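How to log drill core without annoying the geologist

By Fitzgerald Oyelaran, Piltmont core shed

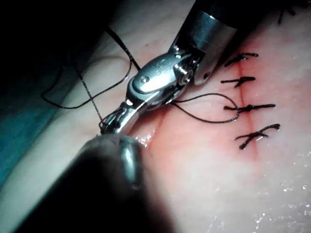
Before you start

Put the trays in order and check that they really are in order. At Plornska last December I logged 54 metres of very puzzling rock before Zewditu Ejigu pointed out that trays 11 and 12 had swapped places. The geology became much simpler after that.

Wash the core

Use a hose on low and a soft brush. Clay and weathered rock will wash straight down the drain if you let them, and the assay lab can't test a puddle.

Mark the metres

Work from the driller's blocks, using a paint pen. If the core between two blocks comes up short, write down the loss where you think it happened. Don't stretch the gaps until the sums come out nicely. Everyone has tried it and the density readings always tell on you.

Describe the rock

Colour, grain size, minerals, then veins, in that order. Wet the surface first. "Grey" is not a colour in my shed; "mid grey, greenish when wet" will do. Use a hand lens and a magnet, and go easy on the acid bottle.

Photograph, then cut

Take the photos before anyone goes near the saw. Keep the cut line to one side of the orientation line, and put the same half back in the tray every time.

Sample bags

Write the number on the bag and on the ticket inside it. Slip in a blank or a standard every 20 samples, and don't label it BLANK.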